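Chapter 4
Friction: Why Things Don't Just Slide Away
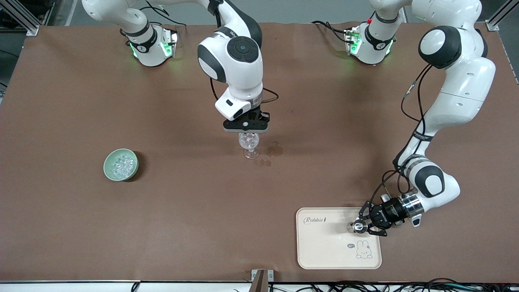
Figure 4.1 A large work table with a smooth brown surface.

I grew up in Morstead, at the bottom of the steepest street in town, so I learned about friction early (mostly through my knees!). Every October the leaves came down, it rained, and cars that had parked happily all summer started creeping downhill.

Friction is the force that pushes back when two surfaces rub together. You use it all day - walking, writing, opening a jar - and only notice when it goes missing.

In this chapter we'll drag a 25 kilogram crate across four kinds of floor, work out how hard the brakes on the Relbridge tram have to grip, and colour in our first force diagrams. Grab a ruler and a rubber before you start. You'll need your answers from Exercise 19 as well, so keep them handy.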